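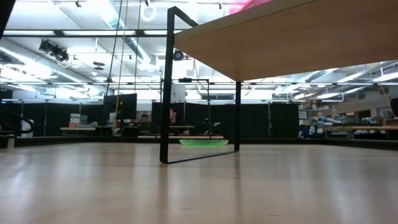 Cell inspection checklist with inspector's comments
Site: Mathebula workshop, bench cells
Reason for visit: arm overtravel at a shelf station, reported Thursday
Status: open, not cleared for unattended running

Background as given to me: the Ukov arm was putting plates onto a shelf and drove past its stop point. The shelf stand was pushed along the table and one plate went on the floor. The operator hit the stop. The Plusel log calls this a "minor position event." I have read a lot of minor position events and would like to know what a major one looks like.

1. Emergency stop within reach of operator
Pass. Pressed it 14 times from different arm positions. It stopped the arm every time. Please label it, as two people I asked pointed to different buttons.

2. Stop distance at full working speed
Fail. Measured 96 mm at the worst position. The risk assessment allows less than that and gives no source for its figure. Either slow the arm down or redo the assessment with a tape measure in hand.

3. Fixtures secured to table
Fail. The shelf stand is a metal frame resting on a smooth tabletop. I moved it with one finger. The program assumes it is always in the same place. I was told "it doesn't move in practice," which is hard to square with the report I was called in to look at.

4. Fixture position checked before each run
Fail. There is a check in the Solura software. It was switched off in April to save time and never switched back on. Turn it on and take away the option to skip it.

5. Shelf edges and corners
Pass with comment. Nothing sharp. The board corner is at a height where a gripper could catch it from below. Add it to the no-go zones.

6. Force limit set and tested
Not accepted. The limit is set. The test sheet says it was tested over 1,000 cycles, but the sheet has no readings on it, only ticks in the same pen. I ran the contact test myself and the arm pushed to 187 N before it let go. Repeat with a gauge and write the numbers down.

7. Loose items inside arm reach
Pass with comment. Plates and blocks used for the task are fine. Anything else should be off the table before power-up. The table border will stop a small item rolling. It won't stop one that has been thrown.

8. Cables and hoses clear of moving parts
Pass. Tie back any slack loops anyway and check them weekly.

9. People in neighboring work areas
Comment. The partitions are there for tidiness as far as I can tell, and I won't count them as guarding. Desks beyond them are occupied during runs. Show me a drawing with the arm's full reach on it.

10. Log review
Fail. The supplier's explanation is "sensor drift." The log for that run shows no drift. It shows a frame that wasn't where the program expected it, and an arm doing what it was told.

11. Restart rules
Fail. After the stop, the cell was restarted the same afternoon with nothing changed. A restart needs a named person and a written cause.

Before I come back: items 2, 3, 4, 6, 10 and 11 closed, with evidence. Photos of a bolt are evidence. An email saying there will be a bolt is not.

Manual running at reduced speed is allowed until then, with one person at the stop button.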